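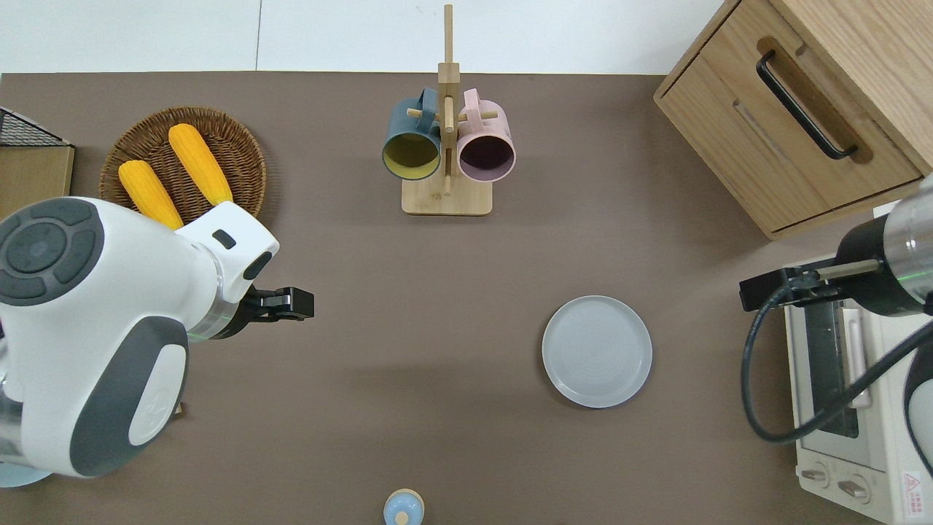
Berkcombe will decide this fall whether to pay for a second two-armed kitchen robot, after the first year's costs came in above the original estimate.

The company, which supplies assisted-living residences with kitchen and dining equipment, has been using its first robot to practice small household jobs such as putting dishes in a rack, hanging up mugs and moving food between a basket and a plate. A budget request for a second station went to senior managers last week. A decision is expected in October.

Svenja Weidemann, who wrote the request, said the price of the arms was the easy part of the first purchase.

"We had a quote for the arms and we had a number for the table," she said. "We did not have a line for spare cables, replacement finger pads, insurance or the hours it takes to put everything back where it started."

The new request has a line for each of those. It also sets aside $2,000 for household items, including dishes, mugs, racks, baskets and small appliances. The first station was given no such allowance, and staff members bought what they needed on their own cards and filed for the money later. Weidemann said those claims came to $693 in the first quarter alone.

Two suppliers are still being considered. Prindia has offered a complete station, with arms, mounts, table and software sold together under one service contract. Collet would sell the arms and grippers only, and Berkcombe would build the rest in its own workshop. The Collet offer is lower on paper, but it does not include installation or on-site repair.

Ludger Haberkorn, who runs the workshop, said he could have a Collet station running in 15 working days if the table and mounts were ordered early. He has asked that the second station use the same table height and the same floor fixings as the first, so that parts can be moved from one to the other.

"If an arm goes down on a Friday, I want to be able to take one from the other table and keep going," Haberkorn said. "I can't do that with two different systems." 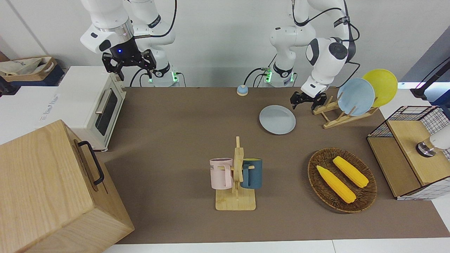 Will the second robot replace kitchen workers at the residences?
The request covers a practice station at Berkcombe's own site and includes no money for placing robots in residences. Any plan to do that would need a separate budget and a separate decision.

Under the schedule attached to the request, the order would be placed in November and the station would be in regular use by the end of winter. Staff time is the largest single cost in the first year. The plan calls for two operators on each shift, one running the arms and one resetting the table between attempts. Managers asked whether one person could do both jobs. Weidemann said the first station had been run that way for several weeks and that the number of usable attempts per shift dropped too far to make it worthwhile.

The request also changes how maintenance is handled. The first station was serviced when something failed. The second would be taken out of use on a fixed schedule for checks on the joints, cables and grippers, with the work done on Sunday mornings when no shifts are planned. Haberkorn said the workshop would need one more trained technician to cover both stations, and the cost of the training course is included.

Software is being budgeted separately. Berkcombe has used a scheduling and record-keeping package called Zinus since the first station opened, and the license is priced per station. The renewal falls in the same quarter as the proposed purchase, which would put both bills in front of the finance department together. Weidemann has asked the vendor to move the renewal date back but has not had an answer.

Leasing was looked at and dropped. A lease from Prindia would have spread the cost over three years, but the terms did not allow the customer to change the grippers or drill into the mounts. Haberkorn said the workshop had done both to the first station within a month of getting it.

There is also the question of space. The second station would go into a storage room next to the current one. The room needs two more electrical circuits and a wider door, and the building work has been priced by a local contractor. If the request is turned down, the electrical work will go ahead anyway, as the existing room shares a circuit with the workshop compressor.

Managers have asked for one more document before they vote, a comparison of what each supplier charges for repairs after the warranty ends. Prindia has sent its price list. Collet has said it will provide one by the end of the month.

Both offers remain open through October. Weidemann said that if neither is accepted by then, new quotes would be needed and the purchase would move into next year's budget.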